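DREKSTEAD, February 4, 2026 — Hi all, Tarmo Kazlauskienė here from the Pastinum toy library, and I've got good news I've been sitting on for weeks! We're opening a second branch in Kaltlow this April, right next to the old Sjöberg bakery (yes, the one with the blue door). 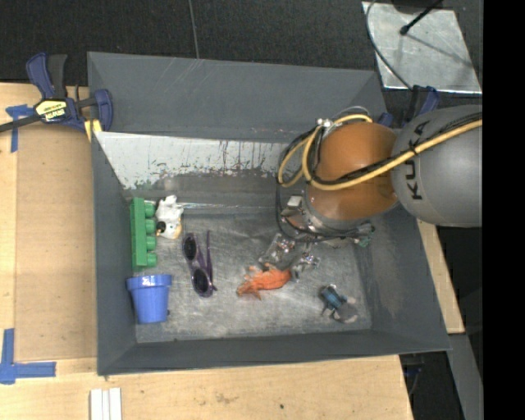
A green toy brick and a small white plush toy.

Families in Kaltlow have been driving 14 miles to borrow from us, and I've felt bad about it every winter. The new place will start with 1000 toys, games and puzzles. You can take home up to six at a time and keep them for two weeks.

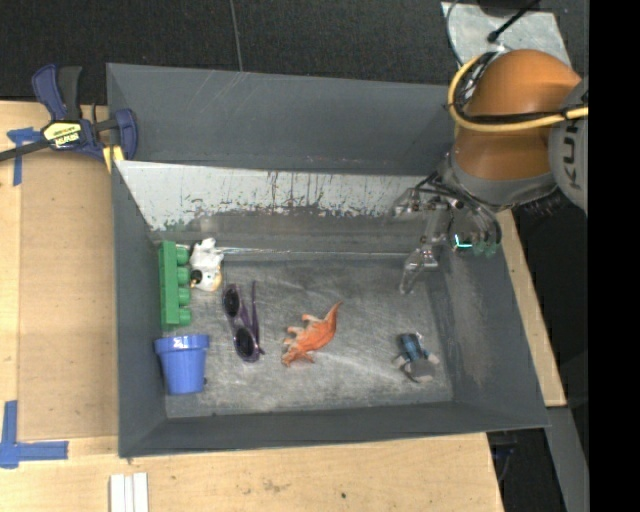

Joining is free for anyone with a library card, and grandparents count too — I get asked that a lot. We're still taking donations of clean, complete toys at the Drekstead desk, but please, no more jigsaws until we've sorted the ones we have.

Press questions can come straight to me at the Drekstead branch.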